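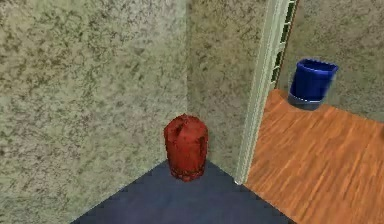 Red container in the corner, blue bin next door, Sirkell test house.

3/19/26

I keep a short list of rules for running simulated rooms before any code goes near the real floor robot. It started as a note to myself last August and has grown since then.

First, name objects by color and room, never by "the bin." We had two bins in the Natach set and a whole batch of logs that didn't say which one the robot was sent to. I threw out 74 runs.

Second, write down the start position and the random seed before you press go. If you can't rerun it, it doesn't count.

Third, set the pass mark ahead of time. Mine is 500 runs per room with no contact with a wall or door frame. A brush counts as contact. I used to let those slide and I regret it.

Fourth, change one thing per batch. Floor texture or lighting, pick one. Trnka lets you swap both from the same menu, so this takes some discipline.

I have some 2,000 runs logged under these rules now. Skemano is the next set, and it has stairs, so I'll need a rule for stairs.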